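# 자주 묻는 질문: 가사 및 매장 작업의 자동화 수준

최종 수정: 2021-10-31

Flokach 작업 평가팀에 들어오는 문의 가운데 반복되는 항목을 정리한 문서다. 평가 대상은 두 손가락 그리퍼를 장착한 단일 팔이며, 별도 표기가 없으면 사람의 원격 개입이 없는 조건을 가리킨다.

## 기계가 지금 집안일을 할 수 있는가

작업 단위로 나누어 답해야 한다. 위치가 정해진 단단한 물체를 집어 옮기는 작업은 가능하다. "책상을 치운다", "가방을 싼다"처럼 여러 동작이 이어지는 작업은 조건부로만 가능하며, 물건의 종류가 바뀌면 성공률이 떨어진다. 무인 상태로 가정에 두고 쓸 수준은 아니라고 본다.

## 포장된 문구류를 집는 작업이 왜 어려운 편에 속하는가

투명 포장 때문이다. 깊이 센서는 투명 플라스틱의 표면과 내용물을 안정적으로 구분하지 못하고, 광택이 있는 바닥에서는 조명 반사까지 더해진다. 물체의 높이가 낮아 손가락이 바닥에 닿기 직전까지 내려가야 하는 점도 문제가 된다. 하강 높이 허용 오차는 2 mm로 설정한다.

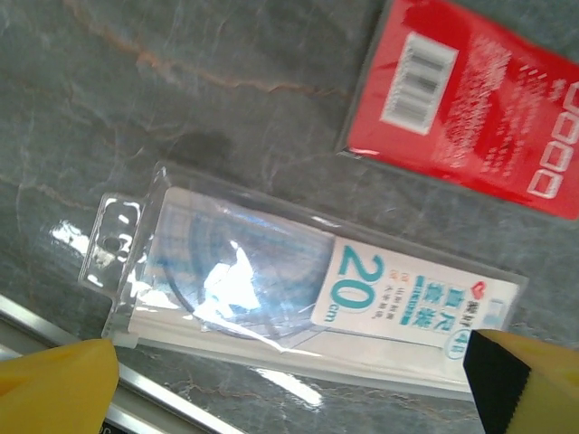
*그림 1. 대리석 면 위의 블리스터 포장 각도기. 라벨 표기 20 cm.*

집는 위치는 포장의 중심이 아니라 성형된 돌출부의 양옆으로 잡는다. 걸이용 탭은 얇고 쉽게 휘어 파지점에서 제외한다. 종이 라벨은 무늬가 뚜렷해 자세 추정의 기준으로 쓸 만하다.

## 매장 진열에도 같은 방식을 쓸 수 있는가

평평한 곳에 놓인 상품을 상자로 옮기는 데까지는 쓸 수 있다. 걸이 구멍을 고리에 끼우는 작업은 다르다. 포장이 휘면 구멍의 위치가 달라지므로 집은 뒤에 다시 측정해야 한다. Clevton 매장 시험은 이 단계를 사람이 맡는 조건으로 설계했다.

## 바코드만 읽으면 상품 식별은 해결되지 않는가

바코드가 카메라를 향하고 초점이 맞을 때만 그렇다. 손목 카메라는 접근 중에 거리가 계속 변하므로 한 장의 영상으로 판독되지 않는 일이 잦다. 평가팀은 외형 분류를 먼저 적용하고 바코드는 확인용으로만 쓴다.

## 가방이나 파우치의 지퍼는 열 수 있는가

제한적으로 가능하다. 지퍼 작업은 슬라이더 찾기, 손잡이 잡기, 이빨을 따라 당기기로 나뉜다. 세 번째 단계에서 실패가 가장 많다. 천이 함께 끌려오면 지퍼 선의 모양이 바뀌고, 처음에 계산한 경로는 쓸 수 없게 된다.
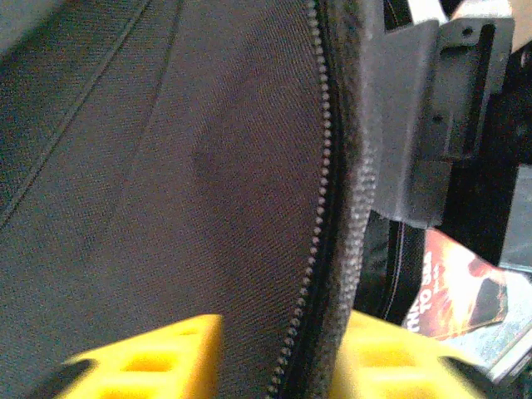 경로를 짧은 구간으로 끊고 구간마다 지퍼 선을 다시 추정하면 이 문제는 줄어든다. 대신 시간이 늘어난다. 당기는 힘이 상한을 넘으면 즉시 멈추고 후퇴하며, 재시도는 3회까지 허용한다. 어두운 천과 어두운 지퍼의 조합은 경계 검출이 불안정하므로 보조 조명을 권장한다.

## 한 손으로 충분한가

물건을 옮기는 데는 충분하다. 부드러운 가방을 여는 데는 부족하다. 사람은 한 손으로 천을 당겨 고정하고 다른 손으로 지퍼를 움직인다. 단일 팔에서는 가방을 고정구에 물리거나 내용물의 무게에 의존해야 한다. 양팔 구성은 Puvar 시험대에서 별도로 검토 중이다.

## 시험 데이터의 규모는

7월까지 계획한 시행은 4000회이며, 그중 1209회를 지퍼와 천 소재 작업에 배정했다. 시행 횟수는 성공 횟수가 아니다. 중단되거나 사람이 개입한 시행도 횟수에 포함한다.

## 성공 판정 기준은 무엇인가

이송 작업은 물체가 목표 영역 안에 정지하고 포장에 새로운 손상이 없으면 성공으로 본다. 지퍼 작업은 지정한 길이만큼 열리고 원단이 이빨에 물리지 않아야 한다. 판정은 Itsuki Fujimoto가, 이의가 있는 기록의 재검토는 Fulgencio Sarmiento가 담당한다.

## 사람보다 빠른가

아니다. 현재 설정은 속도보다 파손 방지를 우선한다. 속도 비교 자료는 Ueda 시험실의 측정 절차가 확정된 뒤 이 문서에 추가한다.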